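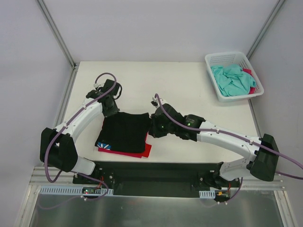 The spring linen and garment sort at the Sostholm residence will follow the revised folding and stacking procedure, and this message sets out the points on which departments have asked for clarification. The procedure applies to all items returned from the laundry after the March change of supplier. Flat pieces are to be folded to a roughly square shape and placed on the white table, with the receiving basket kept at the far right corner so that the near side remains free for folding. Colors may be stacked together at the folding stage, as with the black piece resting on the red one, provided that they are separated before they are shelved. A slightly wavy top edge is acceptable on soft fabric. A fold that leaves wide strips of the lower piece showing should be corrected when the stack is made up for the shelf, because uneven stacks have been the main cause of items slipping behind the racks in the Nellira wing.

Departments are reminded that the shelf allowance is 12 pieces per stack and 4 stacks per shelf. Stacks above this height must be divided before the evening round. Heavy items, including bath sheets and lined curtains, are not covered by the allowance and should continue to go to the lower racks in the Rocha building.

Baskets are to be returned empty to the linen room by 4 p.m. Any basket found with a cracked rim or a broken handle should be set aside and reported, with the name of the department, to this list. Replacement baskets have been ordered and will be distributed in the order in which reports are received.

My responses to the earlier message appear beneath each section of it.

Mojtaba Bagheri wrote:

> Thank you for circulating the draft procedure. The Brusura team has
> read it and has several comments. First, the draft states that all
> pieces are to be folded with any patch or printed mark facing up. On
> smaller items this adds a turn to every fold. Is it required for
> everything, or only for items that carry a room mark?

It is required only for items that carry a room mark. Decorative patches and prints may face either way. The sentence in section two of the draft has been amended.

> Second, we receive 185 pieces on a heavy day and have one table. The
> draft asks that dark and light items be folded in separate sessions.
> We do not believe this can be done before the evening round.

The requirement for separate sessions has been withdrawn. Dark and light items may be folded in one session and on one table. Separation is to take place at the shelf, as stated above. Dark items that shed lint remain an exception and should be held until the end of the session, after which the table is to be wiped down with a dry cloth.

> Third, our shelves are 40 centimeters deep and the standard fold for
> a blanket is deeper than that. We have been folding them a second
> time lengthwise. Please confirm that this may continue.

This may continue in the Brusura wing. The Nellira wing has the same shelving and may adopt the same fold. Sostholm main building should keep to the standard fold.

> Finally, there is no mention of unmarked personal garments. At
> present these are left in a basket under the window and residents
> come to look for them.

The omission has been noted. Unmarked personal garments are to be folded, placed in a separate basket, and labeled with the month of receipt. They will be kept in the linen room until the end of the following month. Residents and their families may ask for them at the front desk. They should no longer be left under the window, where several have faded.

The amended procedure will replace the copy posted in each linen room. Earlier printed copies should be discarded. Further comments may be sent to this list or handed in at the linen room office.

Linen and Household Services
Sostholm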